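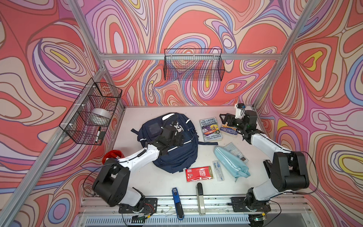
Mabli Jenkins

Damp in solid-walled houses is usually diagnosed from the wrong side. The stain appears on the inner face, so the inner face gets treated: a chemical injection at skirting height, a dense cement render over it, then a fresh coat of paint. In Skirngate, where most of the terraces were built in stone with lime mortar, that sequence has been repeated for decades, and many of the walls now hold more water than they did before the work began.

Lime mortar is softer than the stone and far more porous. Rain enters the joints, moves a short way in and leaves by the same route when the weather dries. Cement pointing closes the joint. Water still gets in through hairline cracks at the edges, but it can no longer evaporate across the full face, and it travels inward or sits until frost lifts the surface of the stone.

Eluned Kemeys surveys older buildings from an office in Plirnow and begins outdoors. She checks gutters, downpipes and ground level first. A path raised against a wall by successive layers of concrete is a common fault, and digging it back often does more than anything applied indoors.

Her second check is the meter. Handheld moisture meters measure electrical resistance and are calibrated for timber. Pressed against plaster contaminated with salts, they read high whether the wall is wet or dry. A drilled sample, weighed, dried in an oven and weighed again, gives a figure that can be relied on.

Humidity indoors matters as well. A bedroom held above 70 per cent through the winter will grow mould on its coldest surfaces with no leak of any kind. Extract fans help if they are ducted outside — several that Kemeys has inspected discharged into the loft.

Repointing in lime is slow. The old cement has to be cut out without breaking the edges of the stone, and joints should be raked to a depth of twice their width. Fresh mortar is kept damp under hessian and should not be placed when frost is likely, so in Skirngate most of the work stops in October.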